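Equipment Review: Prekedar Two-Arm Cloth Handling Kit
Submitted by the Drustham Student Robotics Club for the shared equipment register

Summary of recommendation: suitable for purchase by clubs and senior classes with at least one year of experience in arm control. Not recommended as a first kit.

The Prekedar kit was placed with the club at the start of September for evaluation over one term. Members logged 143 trials with it on three tasks: gripping a single layer of cloth, lifting and lowering a fold, and folding a T-shirt in half with both arms. The kit replaces the Seninano single arm that the club had used for block stacking, and some comparisons with that product are made in this review.

Assembly and setup

The kit ships partly assembled. Two members working together finished the first arm in one long afternoon and the second in considerably less time. The printed guide is clear on the mechanical steps and weak on wiring. The cable lengths are generous, and members should plan cable routes before the motors are powered. The club wrote its own one-page wiring sheet, which will be kept with the kit.

Calibration takes 45 minutes the first time. The software saves the result, but the arms must be clamped to the same table in the same position for the saved values to hold. Moving one clamp by even a small distance produced missed grips on that side until the calibration was repeated.

Performance on cloth

Cloth was chosen as the subject of the term project as it does not keep its shape between attempts and cannot be handled with fixed positions alone. The wrist cameras proved to be the most useful part of the kit. Members reviewed the wrist views after each session and used them to decide where the next approach should begin.

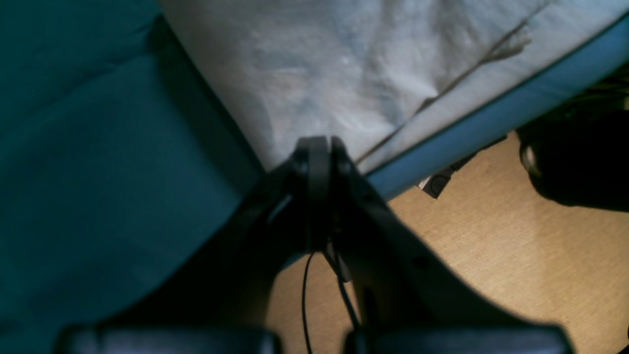
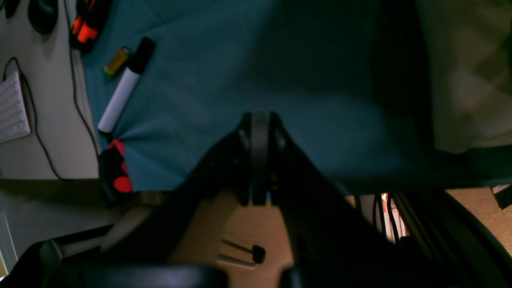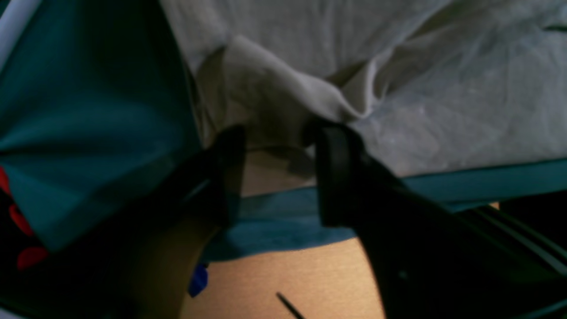 Both arms at work on the T-shirt:

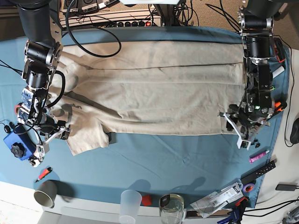

The results on the single-layer task were good. By the end of the term, 80 percent of attempts ended with the cloth held securely for the full lift. Most failures came from an approach that was too shallow, so that the fingers closed above the fabric. Lowering the approach height corrected this in many cases, though an approach that is too low presses the fingers against the table and triggers the motor overload stop. The margin between the two is small, and members should expect to spend several sessions finding it.

The two-arm fold was less dependable. The arms run from separate command queues, and when one falls behind the other, the shirt is pulled out of line. The supplier's software offers a synchronized mode that reduces the problem at the cost of speed. The club used this mode for all demonstrations and recommends it as the default for student use. Thick seams and collars remained difficult in either mode.

Comparison with the Seninano arm

The Seninano arm is quieter, easier to assemble, and better documented. It is still the better choice for a beginning class, and the club will keep it for that purpose. Its gripper opens too narrowly for fabric, however, and it has no camera mount. For work of the kind described here, the Prekedar kit is clearly the stronger product.

Durability and support

The finger pads are rated by the supplier for 3000 grips. The club did not reach that number, and the pads showed light wear at the tips by the end of the term. One motor cable worked loose at the connector and was reseated. One camera lost its connection repeatedly until its cable was replaced with a spare. Questions sent to the supplier were answered within two school days — a better response than the club has had for other equipment.

Use in competition

The kit was entered in the household tasks category at the Paju student meet, where the team completed two folds in the time allowed. The rules there required a physical stop switch within reach of the operator. The kit does not include one, and the cost of a suitable switch should be added to any purchase request.

Conditions for borrowing

Member schools may request the kit for periods of up to four weeks. The borrowing school should name one responsible adult, keep long hair and loose sleeves clear of the arms, and switch off motor power before any hand is placed between the grippers. Saved calibration files should be deleted before the kit is returned. A spare set of finger pads is stored in the lid pocket of the transport case; please report if it has been used.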